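Livarley textile drop-off to continue after first-year review

October 2023

Livarley Shire Council has resolved to continue its household textile drop-off service, following a review of the first year of operation. The service will also be extended to the township of Hurnthorpe, where residents have until now had to travel to Livarley to dispose of worn clothing and linen separately from general waste.

The service opened with a single collection point beside the Livarley library. A second point was added at the Kingi Road transfer station after requests from residents on the western side of the shire. Over the review period, staff recorded 1,837 drop-offs across the two sites, and nearly 40 per cent of these were made by households using the service for the first time.

Leonie Lockyer, Manager Waste and Resource Recovery, told councillors that the figures were higher than the original business case had allowed for.

"We planned for a modest start and we had to change the collection run fairly early on," Ms Lockyer said. "The bin at the library was filling over weekends, particularly in school holidays, and bags were being left beside it. Moving to two extra pick-ups a week has largely fixed that."

The review found that most material received was bed linen, towels and everyday clothing. Items in good condition are passed to the Liltby Community Store for sale. Material that cannot be worn again is cut down for wiping cloths, which are used in the council depot and sold in bales to local workshops. The remainder is baled and sent for fibre recovery under a contract that has been renewed to the end of the next financial year.

Councillors discussed contamination at some length. Wet or mouldy items remain the main difficulty, as one damp bag can spoil the contents of a whole bin. The report noted that 39 bins had to be sent to landfill over the year for this reason, most of them during the wetter months. Lids with a deeper lip will be fitted at both existing sites, and the new Hurnthorpe site will be placed under the awning of the former bus shelter in Station Street.

Cr Bevan Te Moana, who moved the motion, said residents in the east of the shire had been asking for a closer drop-off point for some time.

"Hurnthorpe people pay the same waste charge as everyone else and they should be able to use the same services," Cr Te Moana said. "I also want to recognise the staff at the transfer station, who have answered the same questions about odd socks many hundreds of times and have done so with good grace."

An amendment to introduce a small fee for commercial quantities was put and lost. Council officers will instead write to accommodation businesses in the shire asking them to book bulk loads of linen in advance - a practice already followed by two motels in Livarley.

The Hurnthorpe collection point is expected to open in March, subject to delivery of the new bins. The cost of the extension will be met from the existing waste reserve and no change to the annual waste charge is proposed.

What can be dropped off

Clean, dry clothing of any size, including items with missing buttons or broken zips

Sheets, pillowcases, towels, tea towels and tablecloths

Curtains, with hooks and rods removed

Fabric offcuts and rags, however creased or small, provided they are bagged 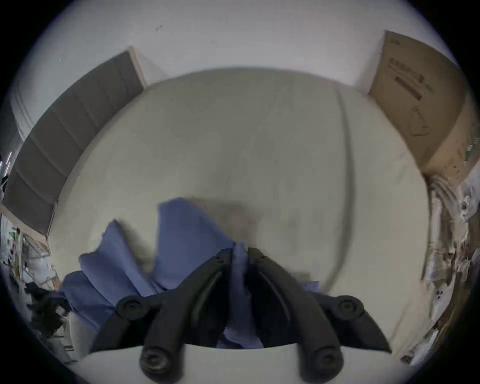
What cannot be accepted

Pillows, doonas, mattress protectors, carpet and rugs are not accepted at any site. Clothing or cloths marked with paint, oil or solvent should be taken to the hazardous waste counter at the Kingi Road transfer station. Shoes may be left at the Liltby Community Store during opening hours, tied together in pairs.

Bags should be no larger than a standard kitchen tidy bag and should be tied at the top. Residents with more than 100 litres of material are asked to contact the Waste and Resource Recovery team before visiting.

The full review report is available from the council's customer service centre and at the Livarley library.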